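# Chapter 4: Living with a Two-Arm Cell

I learned most of what's in this chapter by getting it wrong, so I may as well start with the worst morning. I'd been looking after the small cell at Brarkisum for 11 weeks and I was feeling pretty pleased with myself (always a bad sign). I came in, switched on, sent both arms to their home position, and the right-hand one stopped a good thumb's width short of where it should have been. No alarm, no error on the screen. I spent the whole morning in the settings, changing numbers, changing them back, swearing at the laptop. Then Carmela Zanetti walked over, put one hand on the base of the arm and wiggled it. It moved! Two of the bolts under it had worked loose and I hadn't so much as touched them.

So that's where we'll begin: with bolts, cables and rubbish on the floor. The clever stuff comes in Chapter 5, and I promise it's a lot more fun once the cell stops wandering about underneath you.

The cell we'll use all the way through is the one we call Zitmont. It's a little enclosure made of aluminium rail, with two arms fixed along the front, a wooden floor to work on, and a changing collection of household bits for the arms to pick up and move. If yours is bigger, or has one arm, or sits in a proper factory, don't worry. The habits are the same and only the spanners change size.

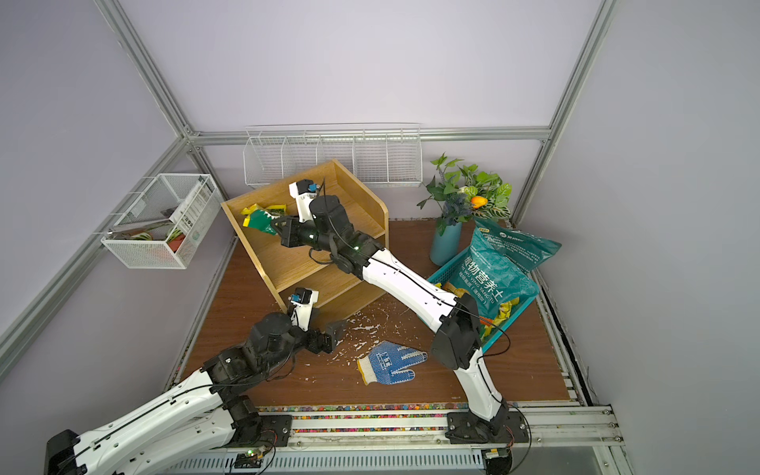 *Figure 4.1. Zitmont at work: one arm has its gripper on a green snack packet in the top of the shelf, with the other arm alongside.*

I'd like you to look at the cables first. I always do. Each arm has a thin black one running along its white segments, and by the camera on the wrist of the shelf arm there's another that makes a loop. I'm very fond of that loop! A wrist turns a lot, and a cable pulled tight across it will rub, then crack, and then give you a camera picture that drops out twice a day and never while you're watching. When you fit a new cable, turn the wrist slowly by hand as far as it goes each way, with the power off, and watch the slack. If it pulls straight at either end, take the clips off and start again. Yes, all of them. Rodrigo Veloso once tried to save himself one clip and we were changing that cable again by March.

Next, the floor. See the little white bits scattered in front of the shelf? Clear that sort of thing up between runs, whatever it happens to be. Small scraps get into places, and they also confuse the cameras if your software is hunting for small pale objects. I use a soft brush and then a vacuum with the narrow nozzle, working from the back wall towards me. Go gently along the front, where our floor has a groove full of tiny coloured beads. I've hoovered up more of those than I'd like to admit, and picking them out of the bag is a rotten way to spend a Friday.

While you're down there, put the work glove somewhere sensible. I leave mine in the cell all the time, so I can't really lecture you, but if it isn't one of the things the arm is meant to handle, it belongs on a hook.

Then the bolts, my old friends. Mark each one with a line of paint pen running from the head on to the plate, and a quick glance will tell you if it's turned. Put a spanner on them anyway every 45 hours of running. That's the gap Gaetano Monti settled on for Zitmont after we'd kept a log for 251 hours, and it has suited us, but your own log should set yours. Start one today, even if it's a school exercise book on a string.

Last of all, open and close each gripper on something soft. Snack packets are brilliant for this. They crumple, they slip, they're never the same shape twice, and a finger that's a bit out of line will drop one long before it drops a wooden block. If a packet keeps sliding out on the same side, check that finger before you touch the force setting.

The whole round takes me nearly 16 minutes with a cup of tea going. Before you read on, do it once on your own cell with the power off, and write down anything that's loose, rubbing or dirty. Keep the list by you, as we'll be working from it in Section 4.1, starting with the bases.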